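Steamed Buns in an Electric Steamer

By Märta Forsberg

Frozen buns ask very little of you, and most of us still manage to ruin them. My early efforts came out with the texture of a wet sock and, on one occasion, the flavour.

What you need: an electric steamer with a perforated tray, a packet of plain buns, 900 mL of water and a plate bigger than you think.

1. Fill the base before you switch it on. I have done it in the other order. The smell lingers.

2. Oil the tray lightly, or cut squares of baking paper if you're organised.

3. Put the buns in straight from the freezer. Leave gaps, as they swell and then become very attached to one another.

4. Lid on, and keep it on. Peeking is how you get sad buns.

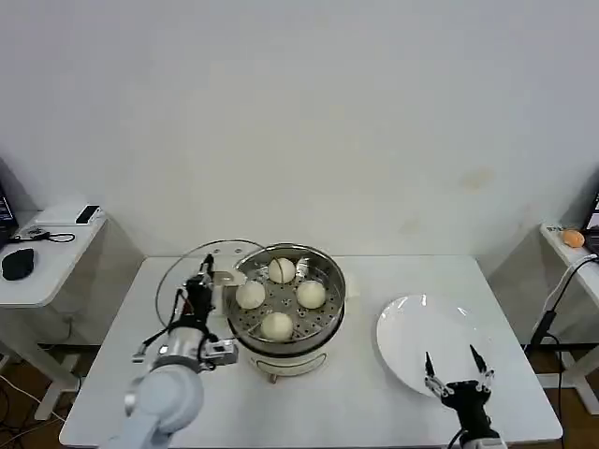 Plain buns are the ones to learn on, with no filling to leak and no pleats to admire. Set them in a diamond, one to each point, and there's bare metal between them for the steam to come up through. A glass lid lets you snoop without lifting it. Have your plate beside the steamer early too, on the side away from the lid.

5. Switch off, wait two minutes, then lift the lid away from your face. Glasses wearers, good luck.

Leftovers keep overnight in the fridge. Re-steam for 6 minutes.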